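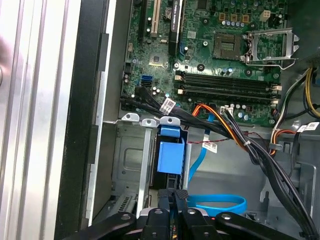 Labeling wrist-camera views for the Plotari disassembly study

Welcome back! In this part we pick keyframes for the cable-segmentation model, and I promise it goes faster once your eye settles in (mine took a whole February). Look for views where the drive cage and the memory slots both show, so the model learns the cables together with what they run past.
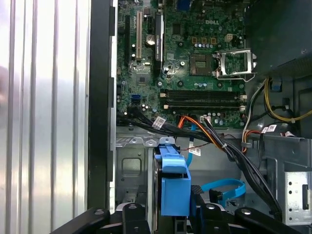
Keyframe with the black cable bundle, the light blue SATA cable and the drive carrier in view.

Trace each bundle as one region, labels included, then save. Our held-out split is 35 views. Nkechi Uzor wrote the export script, so send her your thanks!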